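第9章 壁面とレールを使った収納

この章で学ぶこと
・作業台の上に物を置かずに済ませるための考え方
・レールとかごの種類、取り付ける高さの決め方
・コードのある小型家電のしまい方
・電源まわりの物をまとめるときの注意

9.1 台の上の物はどこから来るか

前章では引き出しと棚を扱った。引き出しは中身が見えず、棚は奥行きがある分だけ手前に物がたまる。どちらも使用頻度の低い物には向いているが、一日に何度も手に取る物をしまうには手数が多い。手数の多い収納は使われなくなり、物は台の上に残る。

台の上に残りやすい物には共通点がある。一つは、使う場所が台のすぐそばであること。もう一つは、形が不ぞろいで、重ねることも立てることも難しいことである。ドライヤー、延長コード、充電器、差し込みプラグの変換器などがこれに当たる。洗面所や身支度用の机でこうした物が散らかるのは、使う人の性格よりも、しまう場所の形が物の形に合っていないためであることが多い。

壁面収納は、この種の物を台から上へ移す方法である。台の奥の壁は手が届くのに使われていないことが多く、ここに横のレールを一本渡すだけで、かごやフックを掛ける場所ができる。

9.2 レールとかご

レールには、棒状のもの、溝のあるアルミ材、穴あきの帯板がある。棒状のものは安価で、かごを横に滑らせて動かせる。溝のあるアルミ材は重い物に耐え、溝に金具を入れて好きな位置で固定できる。本章の実習ではこのアルミ材を用いる。

かごは金網製を基本とする。中が透けて見え、ほこりがたまりにくく、コードを網目から逃がすことができるからである。製品の例を挙げると、Jutness の浅型かごは幅30センチで小物向き、Lavov の仕切り付きかごは幅685ミリで、仕切りを抜き差しできる。単位の表記がメーカーによって異なるので、購入前に必ずそろえて比べること。

取り付けの高さは、台に置く物のうち最も背の高い物を基準にする。かごの底がその物に当たらず、しかも腰掛けたまま中に手が入る高さがよい。初めは仮止めにして数日使い、それから本締めをする。

9.3 仕切りの割り当て

仕切りのあるかごは、一区画に一種類を原則とする。電源まわりの物であれば、コード付きのプラグ、ソケット、箱型の機器をそれぞれ別の区画に置く。同じ区画に二つ入れると、下になった物は探さなければ出てこない。

区画をすべて埋めてはならない。一つは空けておき、台の上に出した物の一時的な戻り先にする。 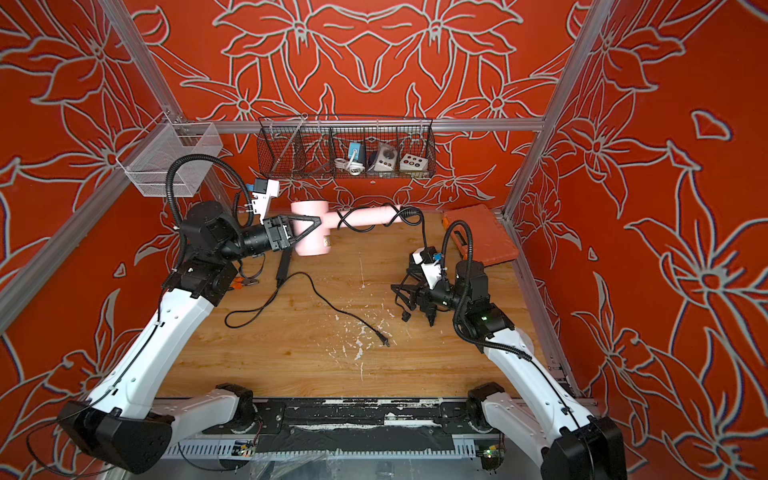 コードは巻いて束ねるが、きつく巻くと根元が傷む。手のひらほどの輪にゆるく巻き、面ファスナーの帯で留める。ドライヤーのように本体が長い物は、仕切りのあるかごに無理に入れず、台の奥に横向きに寝かせる場所を決めておくか、専用のフックを別に設ける。使った直後は吹き出し口が熱いため、冷めてから戻す。電源につないだままかごに入れてはならない。

小さなかごを側面に足す場合は、中身を軽い物に限る。Beltrán の小型かごのように爪で引っ掛けるだけの製品は、片側に重みが寄ると傾く。ヘアピンやブラシ程度にとどめ、機器は入れない。

9.4 壁の色と柄

壁に柄がある場合、金網のかごは中身と柄が重なって見える。大きな花柄や強い色の壁では、目当ての物が背景にまぎれることがある。対策としては、かごの色を壁と明暗の離れたものにする、区画の手前に札を付ける、の2通りがある。Vallus の札は網に差し込む方式で、後から位置を変えられる。

課題1　自宅または実習室の作業台を一つ選び、台の上にある物をすべて書き出しなさい。そのうち、毎日使う物に印を付けなさい。

課題2　印を付けた物について、壁面のかご、フック、台の奥のいずれに置くかを決め、理由を一行ずつ書きなさい。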